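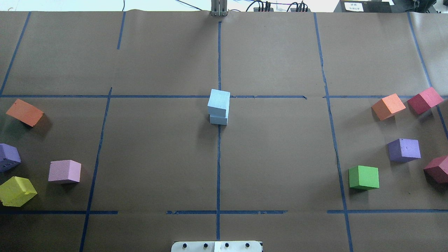

**Foam cubes** are light, soft blocks used for stacking, sorting and counting games, and they are one of the most rewarding simple toys around! A cube of foam can be squeezed, dropped or knocked off a tower with hardly a sound, and it comes in wonderful colors, from pale blue and pink to orange and purple.

## Grid play

A favorite setup needs only a table and some painter's tape. Strips of tape divide the surface into cells, and players move cubes from cell to cell, gather them by color or build small stacks (two high is plenty for a beginner). The lines can wander a little without spoiling anything. In the Saltside version, each player has 20 moves. The Adthorpe version adds a plastic bin, where every cube ends up at the close of a round.

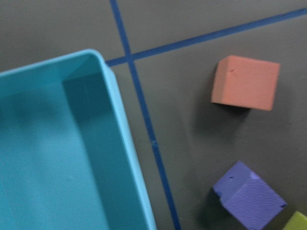
**Does the tape have to be blue?**

Any color works as long as it stands out from the table, though blue painter's tape is easy to find and shows up nicely on both brown paper and dark surfaces.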